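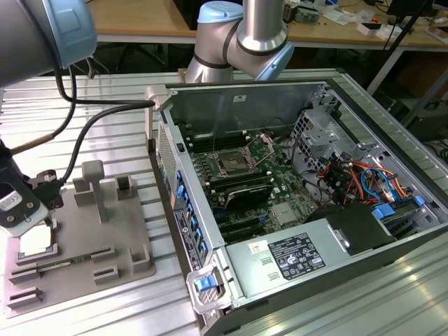
Replacing the power supply in a tower PC

Applies to standard ATX towers with a removable side panel. Small form factor cases and machines with a supplier's own power connector need a different procedure.

Before you start

Shut the computer down fully; sleep mode is not enough. Switch off the supply at the rear rocker switch, unplug the mains lead and hold the power button for a few seconds to discharge the board. Leave the machine for 2 minutes before opening it. Never open the housing of the supply. The capacitors inside can hold a dangerous charge long after the mains is removed.

You will need a cross-head screwdriver, a few reusable cable ties and a tray for screws. Work on a hard surface and touch bare metal on the chassis before handling any part.

Choosing the replacement

Add the rated draw of the processor and the graphics card, then allow 60 W for the board, memory, drives and fans. A 65 W processor with a 117 W card comes to 242 W. A good 450 W unit covers that with room for short peaks. Check the length of the new supply against the case specification, including the space its cables need to bend. In the Stornberg mid-tower the drive cage limits this to 200 mm.

Modular cables are not interchangeable between makes. The plugs at the supply end often fit but the pin order may differ, and a wrong cable will destroy a drive. Discard or label the old set. This also applies within one make: the Rinon leads from the first series must not be used with the second.

Removing the old supply

1. Lay the tower on its side, open side up.
2. Unplug the 24-pin board connector. Press the latch and pull straight up, supporting the board with the other hand.
3. Unplug the processor power connector, normally in the top corner of the board.
4. Unplug the graphics card, drives and any fan hub.
5. Free the cables from their ties and draw them back towards the supply.
6. Hold the supply and remove the four rear screws. Slide it inwards and lift it out.

Fitting the new one

Attach modular cables to the supply first if the bay is tight. Where the case has a floor vent, fit the unit with its fan facing the vent. Start all four screws by hand before tightening any of them.

Run the processor cable behind the board tray before the board cable goes in. Push each connector home until the latch clicks. An eight-pin graphics plug that is one side short of seated will often pass a first start and fail under load.

First start

Reconnect the mains, monitor and keyboard only. Switch on at the rear, then at the front. If nothing happens, switch off, unplug and check the 24-pin and processor connectors again. If the fans twitch and stop, disconnect the drives and retry.

Check the 12 V reading in the firmware setup. It should lie between 11.4 V and 12.6 V. Refit the side panel once the reading is steady.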